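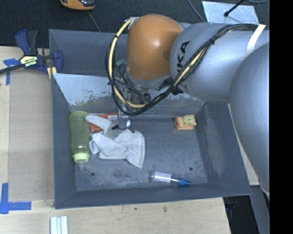 A gray bin on a wooden tabletop, with a robot arm reaching over it from the right.

Kolico: setlists from the Helloldale rock and metal nights

Kolico is a small dataset of songs played live at two rooms in Helloldale, the Mudum and the Nogueira. It covers 146 shows. Between them they hold 400 sets, counting openers and headliners alike, and 3156 song rows. There are over 1000 different song titles after cleanup.

Last updated October 21, 2018.

What's in the folder

shows.csv has one row per night. sets.csv has one row per band per night. songs.csv has one row per song played, in order. covers.csv lists the songs that were written or first recorded by someone other than the band on stage. notes.txt holds everything that didn't fit in a column.

All the CSV files are UTF-8, comma separated, with a header row. Text fields are quoted. Please don't open and re-save them in a spreadsheet program before sending corrections. It strips leading zeros from the show codes and turns some song titles into dates.

Columns

shows.csv
show_id: text, starts with M for the Mudum or N for the Nogueira
show_date: year, month and day
room: main or upstairs (upstairs is only used for the Mudum)
poster: yes or no, whether a poster for the night was available to check the lineup against

sets.csv
set_id: text
show_id: matches shows.csv
band: name as the band spelled it at the time of the show
slot: opener, middle or headliner
complete: yes, no or unsure

songs.csv
set_id: matches sets.csv
position: whole number, starting at 1
title: cleaned title
title_raw: what was written on the paper or in the notebook
encore: yes or no
part: blank for most songs, or intro, solo, medley, jam
source: paper, notebook, tape or band

covers.csv
title: matches the cleaned title in songs.csv
band: the band that played it
original_artist: the artist most closely tied to the song

Where the data came from

Most rows come from paper setlists picked up off the stage or handed over at the merch table. The rest come from notebooks kept during the shows, from audience tapes, and from band members who still had their lists. When two sources disagreed, the tape won over the paper, and the paper won over the notebook. A band's own memory was used only when there was nothing else, and those rows are marked band in the source column.

Paper lists show what a band planned to play. A lot of sets at the Nogueira ran late and lost a song or two at the end. If we had no tape and no notebook for a set, the planned list was entered as is and the complete column was set to unsure. Use those sets with care if you are working on closing songs.

How titles were cleaned

Bands shorten their titles on paper, often to one word, and sometimes to a joke. The raw text is kept in title_raw. The cleaned title is the one on the band's first proper release of the song. If the song was never released, the longest version of the title found on any list was used. Working titles such as "New One" or "Fast in D" were kept if we couldn't match them to a later song. That means a few songs are probably in the data twice, once under a working title and once under the final one.

Drum solos and guitar solos get their own row if they were played on their own. A solo inside a song does not. Medleys have one row for each song in them, all with medley in the part column, and the positions keep counting up as normal. Recorded intro music is included when it was written on the list, with intro in the part column. If you want counts of songs the band played, drop the intro rows first.

Bands that changed names

The band column follows the name on the night, so a group that changed its name will appear as two bands. There is a list of known name changes in notes.txt. Lineup changes are not tracked. A band that kept its name and replaced every member but the bass player is still one band here.

Known problems

The April shows in the upstairs room at the Mudum are thin. Several have a lineup but no songs at all. They are in shows.csv and sets.csv, and have no matching rows in songs.csv, so an inner join will drop them.

Encores are marked only when a source says so. A blank line on a paper list was not treated as an encore break, even though many bands use it that way.

Headliners are better covered than openers. Openers often played without a written list, and the tapes tend to start late. Don't use this data to argue that openers played fewer covers or shorter sets.

Slot was filled in from posters where there was one. Running orders got swapped on the night now and then, and we fixed those we heard about.

The original_artist column goes by common knowledge. For old blues songs that reached metal bands by way of some other rock band, the entry names the version the band seemed to be playing. Some people will disagree with these. Send a note if you have a better source.

What you can use it for

It has been used to look at how long new songs stay in a set, where covers fall in the running order, and how headliners changed their openers over a run of shows. It should also work fine for teaching joins and text cleanup. The raw titles are messy enough to be good practice.

It is not a full record of live music in Helloldale. It leaves out the bars, the all-ages hall and the outdoor shows. There are no lyrics, no recordings and no attendance or ticket figures, and there won't be.

Corrections

Open an issue with the set_id, what is wrong, and how you know. A scan of a paper list is best. Please send one issue per set, even if you have a stack of them. Changes to songs.csv should leave title_raw alone unless it was typed in wrong from the source.

If you played in one of these bands and want a list taken out, say so and it will be removed in the next update.

License and credit

The data files are free to use and share with credit. Please cite the dataset as "Kolico, Helloldale rock and metal setlists" and name Josué Andrade as the maintainer. Scans of the paper lists are not part of the release. The handwriting and drawings on them belong to the bands.

Changes in this update

Added the second batch of Nogueira sets.
Split medleys into separate rows.
Moved solos out of the title column and into part.
Fixed show codes that had lost their leading zeros.
Merged two spellings of the same band in sets.csv. The old spelling is in notes.txt.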